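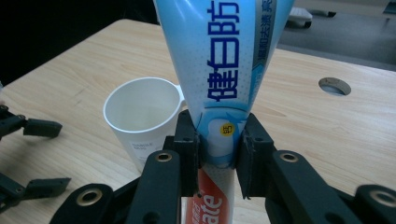
Review: Vorwood 2 trajectory and grasp software
Posted January 23, 2019

Vorwood is a desktop package for taking recorded hand-held gripper demonstrations and turning them into something a policy can be trained on. It handles video import, pose recovery, jaw-width estimation, episode trimming and export. Andeo sells it by the seat. I have been running version 2 since December on a Linux workstation under the bench, mostly for bathroom and kitchen items: tubes, mugs, bottles, brushes.

Installation took one evening. The installer wants its own Python and will not share yours. Once it is in, the licence check runs at launch and then leaves you alone, which I appreciated when our network was down for a day.

Pose recovery is the main reason to buy it. You give it a mapping pass of the workspace and it localizes every later recording against that map. On a table with decent grain and a few fixed objects it held track through nearly everything I gave it. I loaded 400 episodes in the first batch and lost almost 100 of them, nearly all from a plain white counter with nothing on it for the tracker to hold. Moving to a timber-look tabletop fixed most of that. Vorwood's log tells you the time stamp where tracking dropped, so you can keep the good part of an episode if you want it. The older release threw the whole thing out.

Jaw width is estimated from the video itself. For rigid things like a mug it is steady. Soft packaging is harder. A toothpaste tube dents under the fingers, and the width keeps creeping in after contact, so the default contact detector marks the grasp late. There is a setting called "compliance window" that helps. I ended up at 400 ms for tubes and left it at the default for everything else. The manual gives it one line. It should get a page.

The segmentation module is called Plornoline, and it is an extra cost. It masks the gripper out of the view and gives you object masks for the rest. It did well on the mug. On printed tubes it tended to split the object wherever the colour changed, so a blue section and a red section came back as two objects. You can merge them by hand and it will carry the merge forward through the episode, but you have to do it again for the next one. With two grippers in view it sometimes gave the second gripper's fingers to the nearest object. I would not pay for the module yet if most of your items are brightly printed.

The planner preview is plain and useful. It replays the recovered path on your arm model and flags joint limits and speed violations in orange. I caught a number of wrist flips this way that would have gone straight into training. It does not check collisions with the table unless you draw the table yourself -- a box is fine.

Export is fast, and the format is documented properly. I had one bug, where the left and right grippers were swapped on export if the right one was recorded first. I wrote to support and Marlies Zürcher answered the next morning with a patch. It worked.

I also tried Mughal, which is free and covers much of the same ground from the command line. Its tracking is close to Vorwood's. It has no preview and the trimming is all done in text files, so it suits people with more patience than I have. A student on a budget should start there.

Good: tracking, logs, planner preview, support.
Not so good: soft objects need tuning, Plornoline splits labels, thin manual.

I renewed the base licence and let the Plornoline trial lapse. If they sort out merging across episodes I will look at it again.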